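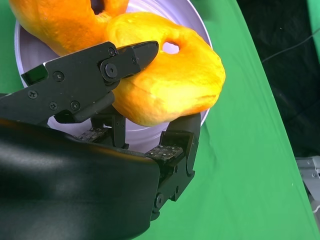
A reader of the previous release objected that "ring on plate" is too coarse a label, and that anyone using these records to study table laying would want to know whether the rings overlap, whether one hangs over the inner edge of the plate, and what the plate stands on. The objection was accepted. The label is now split into separate fields, described under Fields.

Tuden Tabletop Records, release 2

Summary

Tuden is a set of 3,000 records of small tabletop arrangements: food-like items, plates and cloths. Each record is one picture and one text file with the same base name. The set was put together at Lilutora for work on how items sit in and on crockery. It contains no recipes, no nutrition data and no prices.

Contents

Items are grouped into 29 classes. The class "ring" covers anything round with a central hole that could be taken for a bagel or a doughnut. Annotators were told not to choose between the two. Release 1 had both as separate classes and agreement was poor, so they were merged.

Surfaces are recorded by covering and colour: bare, cloth, paper, tray. A folded cloth counts as cloth. A place mat counts as cloth if woven and as tray if rigid.

Fields

item_class — one of the 29 classes
item_colour — plain colour word, the commonest over the visible part
support — plate, bowl, board, surface, other item
overlap — none, partial, full
over_edge — yes, no, unclear
surface_cover — bare, cloth, paper, tray
surface_colour — plain colour word
note — free text, may be empty

An item resting on both a plate and another item gets two support values, separated by a semicolon. The plate comes first.

Colour words

Colours are given as they look in the picture, with no correction for lighting. Two items of the same make can therefore carry different words: one ring may be entered as orange and the one beside it as yellow-orange. White crockery with a lilac or cream tint is entered as white, and the tint goes in the note field.

Partly hidden items

An item is recorded if any part of it can be seen and its class is clear. If the hole of a ring is not visible at all, the class is "round" and the note says so. Plates are treated in the same way: a stretch of rim is enough. Shallow and deep plates are not distinguished. Anything with a raised side higher than the rim of a soup plate is a bowl.

Changes since release 1

- Ring classes merged.
- over_edge added. Old records were reread by hand to fill it in.
- "Napkin" removed as a surface and moved to cloth.
- Spelling of colour words made consistent (grey, not gray).

Known problems

The value "unclear" in over_edge is used unevenly. One batch, done on a Monday, has far more of it than the others and will be reread. Pale plates on pale cloths are sometimes missing the surface_colour value. Green cloths are over-represented and should not be taken as typical of any kitchen.

Layout of files

The archive unpacks into 2 folders, pictures and text. Text files are UTF-8 with one field per line. The Nutov reader opens them directly. For Wi, run the converter in the text folder first — it rewrites the semicolons, which Wi treats as line ends.

Corrections

Send the base name of the record, the field and the proposed value. Corrections are gathered and applied together in October.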